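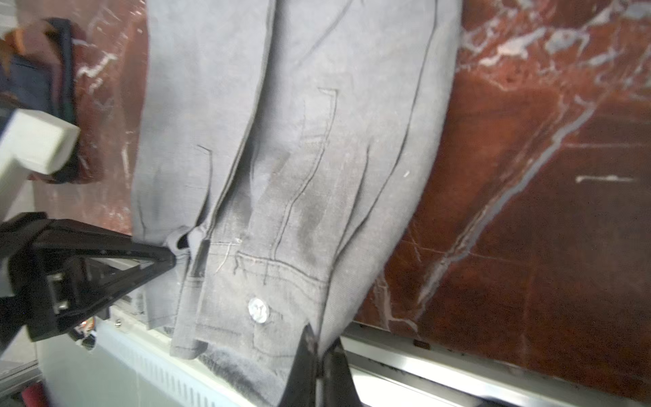 Posted in January by Lindiwe Gumede

Right, I need people who don't mind handling shirts! We're the small team at Rilanel that teaches robot arms to deal with clothes, and the arm learns by copying. So somebody has to sit at the controls and drive the grippers through the job over and over (picking up a sleeve, getting hold of a cuff, laying the whole thing flat) while the cameras record it. That somebody could be you.

We've got 1,712 good examples in the set so far, nearly all of them done by the same two people, and it shows. The arm has picked up my habits, including the bad ones. I'd love some different hands in there.

You don't need to know a thing about robots. If you can use a games controller you'll be fine, and if you can't, Makhubela (our trainer) will have you going by lunch. Cuffs are fiddly, I won't pretend otherwise, and you'll drop plenty. Keep those takes, please, and mark them as dropped. We use them too.

Sessions start at 2 in the afternoon and finish at 5, with a proper tea break. I'd like 50 finished grasps from you per session, but slow and tidy beats fast. It's paid by the session, travel on top. Left-handers especially welcome!

To put your name down, write to me at the Jasoto Street workshop and say which afternoons suit you. Old shirts gratefully received as well, any colour, buttons still on if possible.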